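Notebook, Wonerance bench, bimanual cell 2
October 5, 2024

Purpose of session: collection of hanging-task demonstrations by leader-follower teleoperation, for the Vekatley garment set. The target set in the plan was 80 accepted demonstrations. The session closed with 30. The shortfall is explained below and should be carried into the next plan.

Setup. Both follower arms were homed on the front rail and the wrist cameras checked before the first recording. Leader gains were left at the values agreed last month, with the exception of the left wrist roll, which had been reported as heavy and was reduced one step. The overhead view and both wrist views were written to the same session file. The clock offset between the overhead and the left wrist stream was within the limit at start and was not measured again until the end, which is an omission. It should be taken at each break.

Task as written in the protocol: left arm takes the hanger at the neck and presents it, right arm steadies the garment or the free end of the bar, left arm carries the hook to the top rail of the rack and lowers it on. The plaid scarf remains on the rail throughout as a distractor.

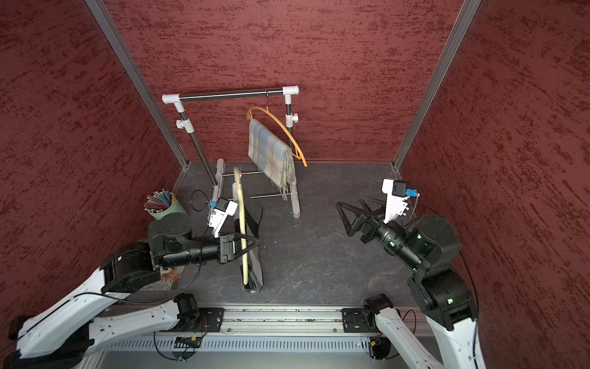 Operators were instructed to keep the idle arm out of the carry path and to leave its gripper open until it was required. Compliance was good in the early part of the session. Later the right arm was frequently parked too close to the rack, and the left operator slowed to avoid it. Those demonstrations succeed but the timing is poor, with long pauses before the hook reaches the rail. They have been tagged "hesitant" and kept separate. A decision on whether to train on them is deferred to the Iyamu review.

The policy trained on the previous set was also run for comparison. Its principal fault remains the final lowering motion: it releases when the hook is over the rail and has not yet taken the weight. The demonstrations show the same habit in milder form. Operators open the gripper as soon as they see contact in the overhead view, and the leader arm gives them no feeling of load. The instruction has been revised to read: lower until the hook is seated, hold still, then open.

Handover practice with thin sticks was carried out as a separate exercise. It is not part of the Vekatley set and was saved under Pondik. The aim was to have operators work from the wrist views only, with the overhead monitor turned off, and to find out how much they rely on it. Approach from the side was manageable. Approach along the line of the other arm was slow, because the partner gripper fills the wrist view and depth is hard to judge.
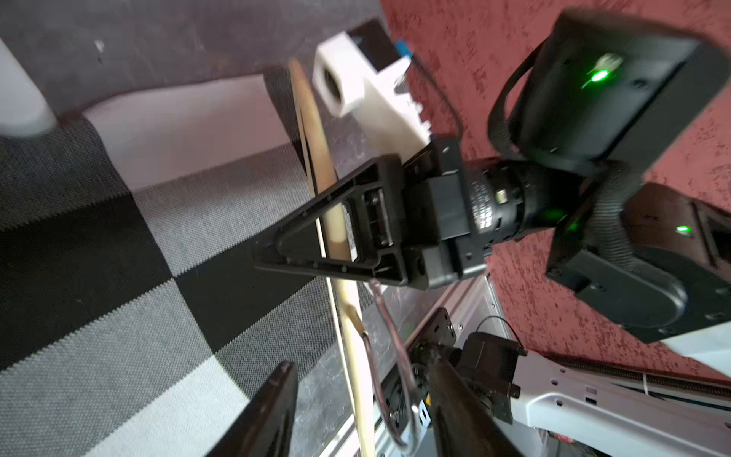
A dissenting note was entered on the shared page after the exercise. Turning off the overhead monitor, it argued, trains the operator and does nothing for the data; the policy receives all the views, so the person should have them too, and demonstrations made half blind will teach the arms to grope. The note asked that the Pondik recordings not be merged with anything else until someone has compared the two conditions side by side.

The point is accepted. The Pondik files will stay apart. The exercise will still be offered to new operators as practice, with recording disabled.

Faults. Recording stopped without warning on 6 attempts. In each case the left leader had dropped off the bus and the software continued to show it as connected. Reseating the connector at the leader base restored it. The strain relief there is inadequate and a replacement bracket has been requested. No demonstration from those attempts was retained, including the ones in which the task had already been completed.
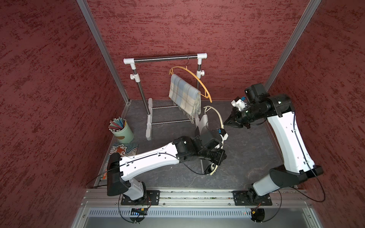
Reset between demonstrations took longer than the demonstrations themselves and accounts for most of the shortfall. The start position of the hanger was left to the operator's judgment, and the starts recorded are too much alike. The protocol will specify start positions on a card, to be drawn before each reset. The pencil holder and the printed card in the left rear of the cell are to stay where they are for the rest of this set. The printed card lies partly beneath the left arm, so operators should take care not to shift it when reaching in by hand. The position of the rack feet is to be marked with tape on the cell floor.

Carried forward:
Clock offset at each break.
Revised lowering instruction, to be read aloud before the first recording.
Leader bracket, left side.
Start-position cards.
Left wrist roll gain: operators preferred the lower setting. Retain, and apply the same step to the right leader for comparison.

The full set is required by December. The session file has been copied to the group drive and the accepted list checked against it. Two entries had no task label and were corrected by hand.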